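Ratness recycling cell: progress report to Sestano
Prepared by Kam-wah Fang, Gernix
Jun 21, 2024

The two-arm sorting cell is running again after the finger change, and I would call it usable. I would not yet call it finished, whatever the summary slide in April said. The main spending since then went on blue lattice fingers, wrist mounts and bench time. The right arm does the can work, with cans going to the yellow-green cup and the bottle to the gray one.
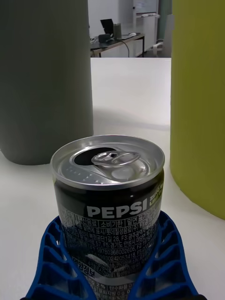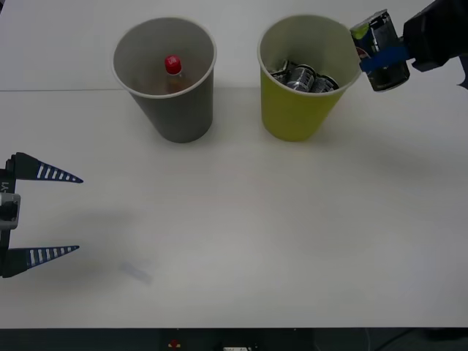
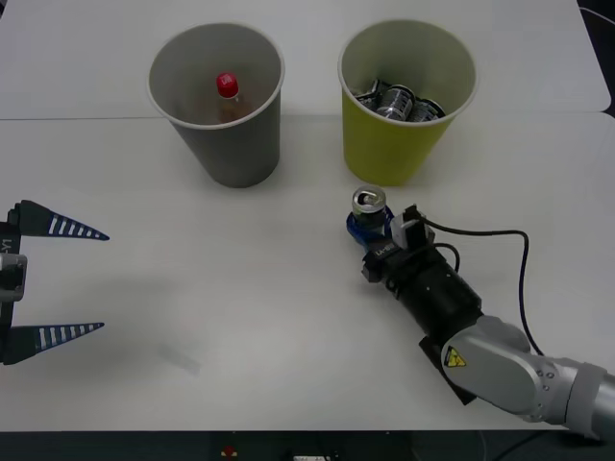
Can handling at the right arm, with the printed fingers fitted.

Does the cell now need less looking after than it did before the finger change?

Slightly less, and the saving is smaller than the proposal promised. The old pads had to be re-glued every 200 cycles. The new fingers are held by screws, so a swap takes 15 minutes, but the screws work loose and somebody has to check them at the start of every session. We have traded one chore for another, and the second one is easier to forget.

Work done in this period

Both grippers were taken off, cleaned and refitted. The right one had been mounted slightly twisted for longer than I care to admit, and a good part of what we had been calling "perception error" went away once it was squared up. I have asked that the earlier error figures not be quoted again.

The wrist cable on the right arm was rerouted with more slack. The old run pulled at the connector when the arm reached low. Yu, our supplier for cable parts, recommended a stiffer sleeve. We tried it, it made the pull worse, and it is back in its bag.

Total logged cycles on the new fingers stand at 3,070. That sounds like plenty, but most of them were cans, and cans are easy. Bottles are a small share of the log and crushed items are hardly in it. I don't think the number supports any claim about mixed waste.

Problems still open

Finger wear. The ribs near the tips whiten after long runs. We have replaced 3 fingers so far and kept the old ones for comparison. The printing shop says the whitening is cosmetic. I'd like to see that tested before we order a full batch.

Calibration. It drifts between sessions and we don't know why. The maker's routine brings it back, then it wanders again. Until we find the cause, the operator runs the check by hand before starting.

Left arm. It has had much less use than the right, so please don't read its clean fault log as good news.

Budget and next steps

Spending on parts is within the plan. Labor is over, nearly all of it on calibration. I am not asking for more money at this stage, but I would like to move the funds set aside for the demonstration video into spare fingers and a proper torque driver. A reply on that point before the next order goes out would help.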